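Furniture > Occasional tables > Metal > Drurnard table with drawer

Search products, rooms, spares

Drurnard small metal table with drawer and shelf

Sold by Melon. Page text by our own buyer, last looked over Sep 22, 2025.

We didn't want to stock another small grey table. The trade is full of them, most are a bit wobbly, and the descriptions that come with them make claims no table could live up to. The sheet that came with the Drurnard called it "a complete storage answer". It is a metal table with a flat top, one wide drawer and an open shelf underneath. If you can be content with that, read on. If you are after a complete storage answer, try a cupboard.

What follows is what we think of it after using one in our back office, where it gets what everybody's spare table gets: lunch, post, things waiting to go somewhere else.

The top

Makers love a raised edge and will tell you it stops everything from falling off. It doesn't. The lip on the Drurnard is slight, and a ball with any speed on it will go straight over. For slower things we have come round to it. With a drinks can and a water bottle both lying on their sides, as they are here beside the bowl, I would sooner have a small lip than a bare edge, and I say that as someone who argued for the flat version. The price you pay is in the wiping. Crumbs collect along the inside of the lip and you can't sweep them off into your hand, so expect to go round the corners with a cloth. Buyers with a craft table in mind should also know that a ruler or cutting mat that overhangs the edge will sit up on the lip and rock.
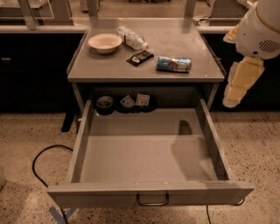

The drawer is the reason to buy this table, if there is one. Drurnard says it opens fully, and I had my doubts, as "fully" in this trade often means two thirds of the way and then a clunk. It does come right out in front of the table, so you can get at the back without scraping your knuckles. Pulled open like that, with nothing in it, you can see how plain it is inside: grey walls, a flat floor and no dividers of any kind. Put pens in it and they will travel. A set of trays is sold separately by Imai, and we don't list it, having found the trays too tall for the drawer to shut over. Cut-down cardboard boxes did the job for nothing.

The handle is a dark metal U in the middle of the front, set low. It's a decent size and you can hook your fingers through it, though I would have liked it higher up. From a chair you have to reach down for it. The front also picks up wear along its top edge, where people push it shut with a thumb or a hip. Ours shows a few small spots there. Drurnard's sheet says "lifetime finish" and we have left that off our listing.

Under the top is an open shelf. Low things go there happily, a roll of tape or a shallow tray with a few cards in it. Anything you want every five minutes will annoy you down there, particularly with the drawer open in front of it.
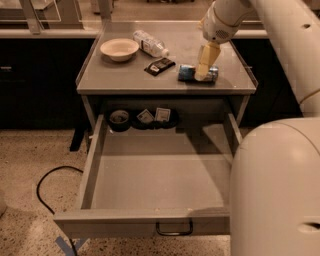 Remember the drawer when you measure your room, too. The table itself is small and the drawer needs clear floor in front of it, and people who fit the table neatly between a bed and a wall tend to find this out on the first evening. Mark out both on the floor with tape before you order.

Size and weight

The top measures 60 cm across. Drurnard gives no load figure for the drawer and we won't make one up. Ours has held a packet of 500 sheets of paper without sagging, and I wouldn't go much past that.

Putting it together

The legs bolt on with 4 bolts and the key is in the box. The sheet says one person can do it. One person can, with swearing. Use 2 people and stand the frame on a blanket. Don't tighten anything until all the bolts are started, or the last one won't line up.

Colour

Grey only. A white one was promised for November and we will believe it when a van turns up with it.

What we'd compare it with

The Rurarero side table has a nicer handle and a shallower drawer that stops short. It costs less. For a bedside, where you want room for a book and a glass, I'd probably save the money and get the Rurarero. For a hallway, a workroom or the end of a desk the Drurnard makes more sense, as you will use the depth of the drawer.

Returns

Unbuilt and in its box, we will take it back. Once it has been bolted together we will only take it if something is wrong with it, and crumbs along the lip don't count.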